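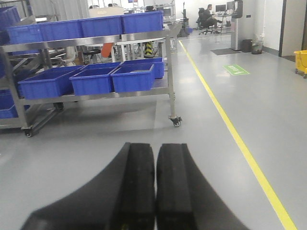
Many people start to exercise at home with great energy, and they stop before the second month. I was one of them. I bought a bench, I read the plans, and every evening I found a reason to stay on the sofa. Now I think the problem was the way I stored my things. When the bands and the small weights were under the bed, I had to look for them on my knees, and my will to train was gone already. A wheeled cart with a row of blue plastic bins on the top shelf is a better gym tool than most machines in the catalogs. You push it where you need it, you take what you need, and you begin.

My opinion is not popular at the Larken gym, where I was a member for two years. They like big equipment there. I understand it, a big machine looks serious. But a person of 70, or a person with a desk job and a stiff back, needs first of all a habit – and the habit grows from small things that are easy to reach.

I tried the Aketti program for six weeks. It asks for very little: squats to a chair, pushing against a wall, standing on one leg, and squeezing a soft object in the hand until the forearm is tired. I laughed at the last one. Then I noticed that I could open jars again. 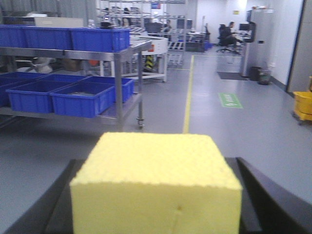 Grip is a part of fitness which the magazines forget. They write about the heart and about the stomach muscles, and of course the heart is important. But we carry bags, we hold the rail on the bus, we catch ourselves when we slip. I would like to see a simple hand exercise in every beginner class in Flatow, next to the stretching. It would take two minutes.

I do not say that everybody must sell the rowing machine. If you use it, keep it. If it holds your coats, please give it to someone and buy a rubber band.

2 comments

pringle_walker: I agree about the storage. My mat stays on the floor all day now and I use it more.

Marsh62: Two minutes is too short for grip work in my opinion, but good article.

Share this article
Contact | Copyright | Back to top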